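Startseite | Anleitungen | Ersatzteile | Händlersuche | Kontakt

Seite drucken | Per E-Mail senden

Clokeo Funkwanduhr, Modell Drenen
Kapitel 3: Aufhängen, Einschalten, Stellen

Wer dieses Kapitel liest, hat die Uhr vermutlich schon an der Wand und wundert sich, dass sie zwanzig nach vier zeigt. Nehmen Sie sie wieder ab. Wir fangen vorne an.

3.1 Der richtige Platz

1. Suchen Sie eine Innenwand, möglichst weit weg von Mikrowelle, Router und Fernseher. Das Zeitsignal ist ein schüchterner Gast und kommt nicht gern, wo es laut ist.

2. Halten Sie die Uhr probeweise in Augenhöhe an die Wand und dann eine Handbreit höher. Die zweite Position ist die richtige. Wer im Haushalt anderer Meinung ist, darf bohren.

3. Markieren Sie die Aufhängung mit Bleistift. Der Kugelschreiber aus der Küchenschublade geht auch, bleibt aber bis zum nächsten Anstrich.

Vorsicht: Prüfen Sie vor dem Bohren, ob in der Wand Leitungen liegen. Der Satz »Da war noch nie eine« ist keine Prüfung.

3.2 Einlegen der Batterie

1. Legen Sie die Uhr mit dem Zifferblatt nach unten auf ein weiches Tuch.

2. Öffnen Sie das Fach und legen Sie eine Alkalibatterie der Größe AA ein. Akkus liefern eine etwas niedrigere Spannung, und das Werk Besnard nimmt so etwas persönlich.

3. Warten Sie. Die Zeiger laufen jetzt auf zwölf Uhr und bleiben dort stehen. Die Uhr ist nicht kaputt, sie horcht.

Hinweis: Der Empfang dauert im Normalfall etwa 7 Minuten. In Kellern und hinter Stahlbeton kann es die ganze Nacht dauern. Drehen Sie in dieser Zeit nicht an den Zeigern, auch nicht »nur ein bisschen«.

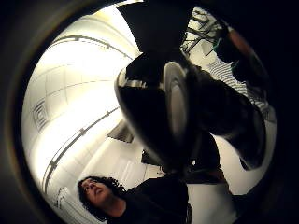
3.3 Von Hand stellen

Manche Wohnungen empfangen grundsätzlich nichts. Für diesen Fall hat unser Konstrukteur Gwenaël Brunet die Taste M vorgesehen, und zwar so klein, dass man sie nicht aus Versehen drückt. Mit Absicht leider auch kaum.

1. Halten Sie die Taste M mit einer Büroklammer neun Sekunden lang gedrückt. Der Minutenzeiger setzt sich in Bewegung.

2. Lassen Sie los, sobald die Uhrzeit fast erreicht ist. Den Rest erledigen Sie mit kurzem Antippen.

3. Haben Sie die Zeit verpasst, gibt es kein Zurück. Der Zeiger läuft nur vorwärts, also noch eine Runde.

Hinweis: Im Handbetrieb erfährt die Uhr nichts von der Sommerzeit. Sie geht dann ein halbes Jahr falsch und ein halbes Jahr richtig.

3.4 Wenn es tickt

Das Werk läuft schleichend. Hören Sie trotzdem etwas, prüfen Sie der Reihe nach:

1. Sitzt die Schraube fest? Eine lockere Aufhängung macht aus jeder Wand einen Resonanzkörper.

2. Hängt im Nebenzimmer noch die alte Uhr?

3. Liegt es am Werk, schreiben Sie an Pascal Maillard im Kundendienst. Geben Sie die Seriennummer von der Rückseite an. Tonaufnahmen sind nicht nötig, er hat genug davon.

Vorsicht: Öffnen Sie das Werk nicht selbst. Die Garantie erlischt, und eine Feder findet man auf Teppichboden nie wieder.

Weiter mit Kapitel 4: Reinigung und Pflege

Kontakt | Impressum | © 2025 Flamuto Uhren | Nach oben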